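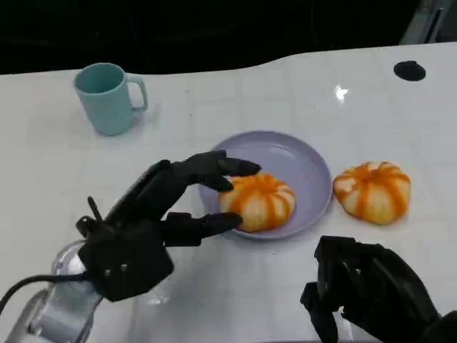 Hatsue Hamada thinks I should have bought the bigger one and be done with it. Her forge has three burners and will take a short sword blank end to end, and in her view anybody who starts with a small forge ends up paying twice. She may be right. I make hooks, trivets, bottle openers and the odd knife, and the Fodus single-burner has done all of that since April, so this review is written from that end of the hobby.

The Fodus is a propane forge with a steel shell, a ceramic blanket lining and one burner set in at an angle from the top. There is a door at the front and a small opening at the back for passing longer bar through. It came in one box with the hose, the regulator, a tub of rigidiser and a firebrick for the floor. I paid £200 for it, delivered. The legs bolt on with eight bolts and the holes lined up, which was not the case with the last thing I bought for the workshop.

You have to coat the lining yourself before the first firing. The leaflet gives this two lines and it deserves a page. I sprayed on the rigidiser, left it overnight, ran the burner for a few minutes, let it cool, and did the same again. After that I put on a layer of refractory cement, which is not supplied. Do not skip this. Bare ceramic blanket sheds fibres when it is hot and you do not want them in your lungs. Wear a proper mask while you fit it too. I would have liked to see the cement in the box, even if it put the price up.

Lighting is simple. Open the gas a touch, put a long lighter at the mouth of the forge, and bring the pressure up once it has caught. It roars, and my neighbour can hear it with her kitchen window shut, so I stop at six in the evening. From cold it brings 12 mm square bar to a good orange in nine minutes, and after that each heat takes two or three. Thicker stock is slower. I had a lump of old axle in there for most of an afternoon and it never got evenly hot all the way through.

Welding heat is where the forge runs out of puff. The seller's page says it will forge weld. I managed it with two thin pieces of mild steel and plenty of flux, with the regulator nearly at the top, and I failed four times before that. If you want to make pattern-welded billets, buy something else. Flux also eats the lining, and I had to patch the floor afterwards.

The chamber is 114 mm across inside. That sounds fine until you have made a scroll and want to put it back in for another heat. I have learned to do the end that needs the most work last. Crisóforo Cortés, who has his at the other end of the same row of units, cut his door opening wider with a grinder and says he lost very little heat by it. I have not been brave enough.

Gas use is fair. I log the hours on the wall in chalk, and a 13 kg bottle gives me between eleven and twelve hours at the pressure I normally use. In cold weather the bottle frosts up and the pressure drops off towards the end of a session. Two bottles on a changeover would cure that, and I may fit one before winter.

I did look at two others first. The Orkville twin-burner is a better piece of work, with a hinged door and a thicker shell, but it was £444 and would have meant a stronger bench. The Kona is cheaper than the Fodus and much the same size. I had a go on one at an open day and the burner kept blowing itself out at low pressure, so I left it alone.

Faults so far: the paint burned off the top of the shell in the first hour and smelled awful. The handle on the door gets too hot to touch even in gloves, and I now move it with tongs. The thread on the burner's locking screw stripped in June. I wrote to the seller and a new one came in the post eight days later with no argument. The hose that came with it is on the short side, and I swapped it for one that lets me keep the bottle well back from the heat.

For someone moving on from a brake-drum and charcoal, or starting from nothing with a borrowed anvil, I would recommend it. Budget for the cement, a longer hose and a mask on top of the price. For long blades or welding, go and look at Hatsue's.

Four out of five.

Posted Sep 21, 2015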